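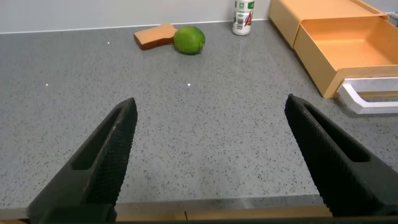
4.2 Where things come to rest on the counter

We expected the front edge of the counter to be the messy part. It is the edge people reach first when they walk in with their hands full, and in our pilot talks nearly everyone blamed it. The counters told us something much more interesting! Small things drift backward. They get pushed toward the wall to clear a working space, and then they stay there, sometimes for days. In Figure 1 the two food items lie well toward the back of the gray speckled countertop, slightly left of center, with a wide stretch of surface in front of them. We came to call this layout a "back row," and once we had a name for it we saw it in kitchen after kitchen across the Kokwood and Pisia buildings.

The back row matters for tidying because it changes what people think is clutter. Residents who described their counter as clear often had a back row in place at the time. When we asked them to name what was on the counter without looking, they listed the things they had used that day and left out the things by the wall. A bottle or a piece of fruit that had been pushed back seemed to have joined the wall, in a manner of speaking. One resident in Plerklow called it "the part that doesn't count," and we have borrowed the phrase in our coding sheet.

4.3 Mixed groups and the small drawer box

The second pattern concerns what sits next to what. We coded more than 4,000 counter photographs from 30 households over 6 weeks, and we had planned to sort them by room function: food, cooking tools, paper and pens, everything else. This plan lasted until we opened the first folder. Food and stationery share space all the time. Figure 2 has a lime and a slice of toy toast on the left, a yogurt-drink bottle close by, and then a marker pen and a peeler on the far side of a peach-orange box with its drawer pulled open. None of our original categories could hold that row together, and we were delighted to throw them out.
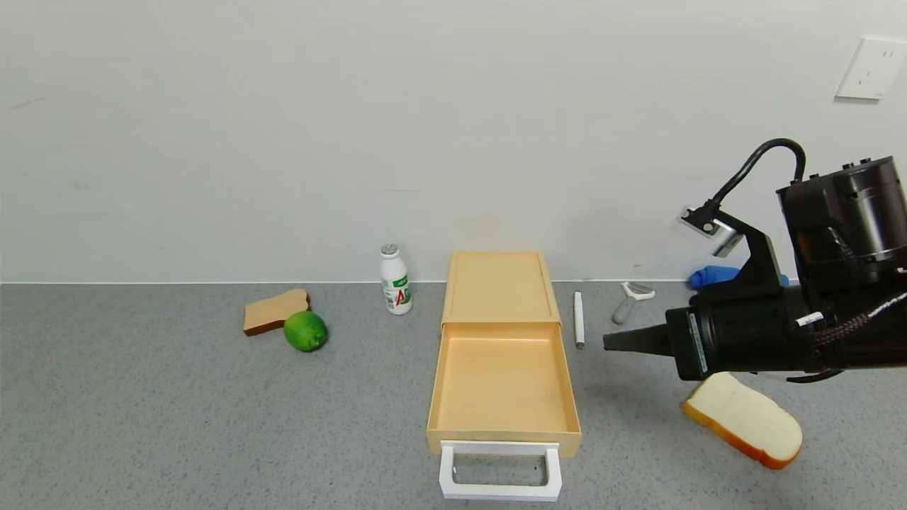 What replaced them was a scale based on how long a thing is allowed to stay out. Residents were quick and sure with this kind of sorting, far more so than with sorting by function. Fruit may stay out. A peeler may stay out while supper is being made. A pen may stay out if it is the pen for the shopping list, and must go away if it is any other pen. Children's play food was the great surprise, for it scored close to real fruit in homes with small children, and parents defended its place on the counter with real warmth.

Small boxes with a drawer turned out to be the most useful objects in the whole study. They have two storage places in one, the drawer and the flat top, and people treat the two very differently. The drawer is for things that have been decided about. The top is for things that are waiting. In the Workneh group, where each household was given a drawer box at the start, residents told us that a shallow drawer suited them better than a deep one, as they could see everything in it at a glance. Several moved the box against the wall within the first week, which placed it squarely in the back row and gave that neglected strip a job to do.

We also asked about open drawers. Some residents leave the drawer out the whole time they are cooking and close it as the last step of clearing up, after the counter has been wiped. Others close it after every single item. The first group described their tidying as one task and the second group described it as many, and this difference came up again when we looked at evening routines, which we take up in Section 5.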